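About Teneo

Teneo is a small software company. We write and maintain tools for people who build programs for robots - mostly build tools, package servers and test runners. We do not sell robots and we do not write the programs that move them. Our work begins when a developer saves a file and it ends when the finished package is installed on the machine where it is needed.

The company started from one internal script. Two of us were working at Trerkine, an engineering office, and every new release of the middleware broke our builds for weeks. The script compared the old and the new dependencies and printed a list of packages which must be built again. Colleagues from other offices asked for it, then they asked for changes, and after one year it was clear that the script needed its own company.

Today we are 19 people. Most of us are developers, and all developers also answer support mail in turns. We keep this rule from the first day. When you write to us, the person who reads your message has the source code open in the next window.

Our main product is called Fledetti. It is a build and release service for large workspaces with many packages. It keeps 554 packages in its public index, and for each of them it stores the build log, the list of dependencies and the license text. A customer can also run Fledetti on their own server, without any connection to us. The source code of the build client is open, and the server part is sold with a yearly license. 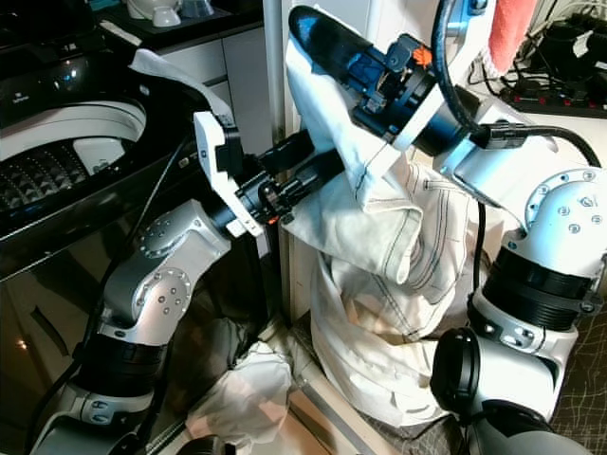 Chung, a customer from the first year, wrote to us that the move from their old scripts to Fledetti took one Saturday, and that the longest part was to agree on the package names. They also complained that our error messages were too long. They were right, and the messages are now shorter, with the full text one click away.

We release a new version every January, and small corrections come when they are ready. Each yearly version is supported until the next two are published. Before a release we build the complete public index on clean machines, and if one package fails that was good before, we wait. In the last cycle this happened twice and the release was late. We think our users prefer this.

We also teach. Our introduction course for new teams has 100 pages of exercises, which are free to download, and you may use them in your own company or school. The reference manual is a separate document. It has 111 chapters, most of them quite short, and we are still translating it.

Teneo belongs to the people who work in it. We have no outside investors. Our office is open for visitors from nine in the morning, but please write to us before you come, so that somebody has time for you. For questions about licenses, courses or open positions, use the form on the contact page.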